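Fitwood Entry Shelf: Set-Up Guide
Section 3. Adjusting the shelves and putting things away

Read this section after the uprights and side rails have been joined (Section 2). You do not need tools for the steps below unless a shelf has to be moved to a new height. In that case, use the small wrench from the Fitwood hardware bag.

3.1 Before you load the shelves

1. Stand the unit where it will stay. The floor should be level and dry. A thick rug under one leg will make the whole unit rock.

2. Push down on each front corner of the top board with the flat of your hand. If a corner moves, tighten the bolts at that upright and check again.

3. Wipe the boards with a soft cloth, slightly damp. Dry them right away. Do not use scouring powder or anything with bleach in it.

4. Check the screws under each shelf. They should sit flush. A screw that stands proud will scratch the shoes below it.

CAUTION: Do not climb on the shelves or use the unit as a step. Keep small children away from it until it is fully tightened.

3.2 Choosing the shelf heights

The uprights are perforated along their length, so a shelf can be set at any row of holes. Use the same row at all four corners. It helps to mark the holes with bits of tape first and then move the shelf.

1. Take everything off the shelf you want to move.

2. Loosen all four corner bolts before you remove any of them. Have a second person hold the board if you can.

3. Lift the board to the new row, put the bolts back in by hand, and tighten them a little at a time, going from corner to corner.

4. Leave enough room for a hand to reach in over the shoes. For slippers and flat shoes a low gap is fine. Boots need more, and are better on the bottom shelf.

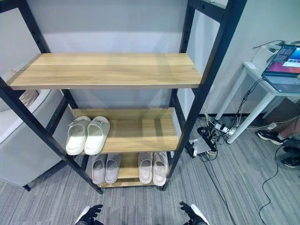
If you keep both house slippers and outdoor shoes on the same unit, decide now which shelf is for which. Most households put the pairs used every day on the middle shelf and guest pairs at the bottom. The top board is best kept for things that are picked up on the way out.

NOTE: The raised lip on the middle shelf goes at the back. It keeps shoes from being pushed off the rear edge.

3.3 Bottles and other upright items

Bottles, sprays and shoe care products should not share a shelf with shoes. A leaking cap can stain soles and leave a ring on the wood finish.

1. Tighten every cap before you put a bottle away.

2. Wipe the bottom of the bottle.

3. Stand tall bottles toward the back of a flat surface, with lower items in front. Do not lay them down — a rolling bottle will take other things with it.

4. Pick up a tall bottle by the body or just under the cap. Do not lift it by a loose cap.
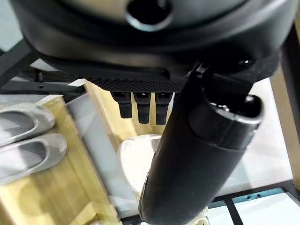
5. Keep a gap between bottles and anything white or light in color. Dark polish is hard to get out of molded soles.

6. Light containers such as cups tip easily. Set them down away from the front edge, and move them before you reach for something behind them.

CAUTION: Do not store open liquids on the unit. If something spills, wipe it up at once and let the board dry before you put anything back.
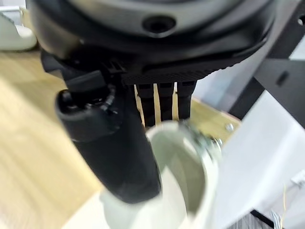 Items that do not stand well by themselves can go in a shallow tray. Any tray that fits flat on the board will do. The Risiria tray sold for our hall bench also fits, but it must be turned lengthwise.

3.4 Placing the shoes

1. Sort the shoes into pairs before you start.

2. Set each pair side by side, left shoe on the left. All pairs on a shelf should point the same way.

3. Start at one end of the shelf and work across. Leave a small space between pairs so that they can be taken out without dragging the next one along.

4. Press each shoe down lightly so the sole lies flat. If the toe hangs far over the edge, slide it back.

5. Let wet shoes dry on a mat first. Leave them for 24 hours if they are soaked through.

NOTE: If the unit stands under or next to a table, lower your hand in from the front. Shoes on the upper shelf are easy to knock when you reach in from the side.

Check the corner bolts again after the first week of use, and whenever you change a shelf height. Replacement bolts are listed in Section 5.
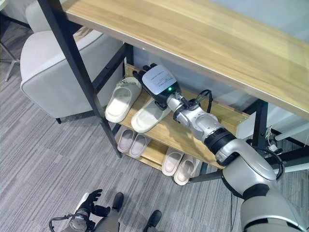
Zolberg, July

Shelf height steps revised by Adelmo Carbone. This section replaces the loose sheet packed with earlier units. If your unit came with the loose sheet, follow the steps given here. The bolts and boards are unchanged.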